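Bulldale Sheds & Hobbies Forum > Small Parts Storage
Last updated: May

Thread: Are divided boxes worth it, or are we paying for air?

grubscrew61
I've been told three times this month that I should sort all my fishing tackle and screws into divided boxes. I'm not convinced. The Indeck ones cost $30 each and my old coffee tins cost nothing. A tin takes whatever I throw in it. A box full of little squares decides for me how big a swivel is allowed to be. Happy to be told otherwise, but I'd like to hear from people who have used them for longer than a weekend.
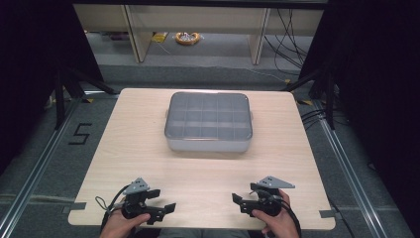
Blandine Bailly
I've used them for beads for years and I'd never go back to tins. You find the colour you want in seconds. With a tin you tip the whole lot on the table and then spend the evening picking it up.

grubscrew61
Beads are all much the same size though. Try it with mixed bolts.

kelpie_ute
Agree with grubscrew. My other gripe is the lids. The Irkance box I bought had a lid that bowed in the middle, so the washers wandered from one square to the next on every trip in the ute. The ad said "travel safe". Travel to where, the other end of the bench?
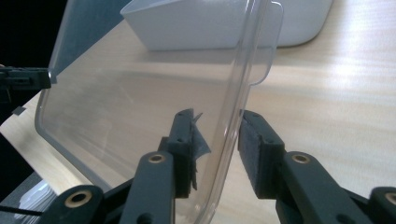

Clear plastic, smudges and all.

Blandine Bailly
Then you bought a bad one. Lay the lid upside down on a flat bench before you fill anything. If it rocks, take it back.

kelpie_ute
I'm not keeping a receipt for a lid.

m_chareonsuk_fan
The Chareonsuk ones are dearer but the lid sits flat on mine. I counted my stock when I moved it over, 1247 pieces, and it took 2 boxes. They do turn grey if you leave them on a windowsill, so I've put mine in a drawer. I also label the ends and leave the tops alone, as 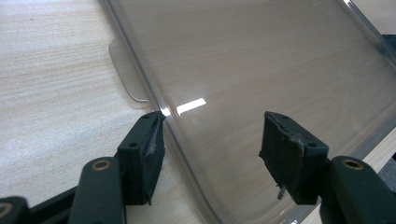

labels on top are no use once the boxes are stacked. Masking tape and a pencil will do. Those fancy label printers are another racket if you ask me.

grubscrew61
Finally, something we can agree on. But how do you get the small stuff out of the corners? My fingers don't fit.

m_chareonsuk_fan
Tip it into a jar lid, take what you want, pour the rest back.

grubscrew61
So I need a tin after all. 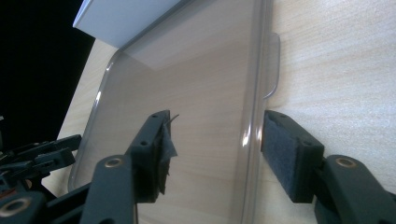
Standing on its long edge, tab to the right.

Blandine Bailly
You need a jar lid, grubscrew. Buy one box, put only your hooks in it and see how you go until the end of winter.

grubscrew61
One box, then. I'll wait until it's on special, and the bolts are staying in the coffee tins.

We use cookies to keep you logged in and remember your settings. Accept | Manage cookies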